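About the Skirnunard Robotics Club

The club runs out of the Price building and takes students from grade nine up. No experience is needed. Most members start on grasping, using hand-held grippers, and move to arm control in their second year.

The work is practical. Each pair picks a small object, records short demonstrations of gripping and moving it, and sorts the results by hand. Soft toys are harder than blocks - fur and stuffing give under the pads, and the grip point shifts. A full set is 400 demonstrations. Last year's set, named Dalleck, reached 2000 and was used to train the arm we took to the Salar meet in May.

Finger parts are printed in the shop. Members draw, print, fit and replace them, and keep a log of each change. Threaded inserts go in with a soldering iron under supervision.

Sessions run for two hours after school. The fee is $40 a term and covers filament and fasteners. Safety glasses are provided. Forms are at the front office.

Page updated 8 December 2023
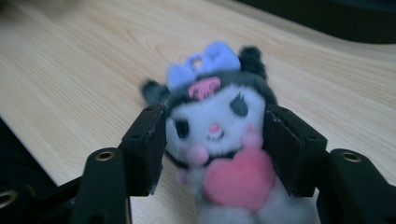

One parent wrote to ask whether students could bring in their own objects for the grasping work, and whether a student who joins mid-term would still have time to finish a set.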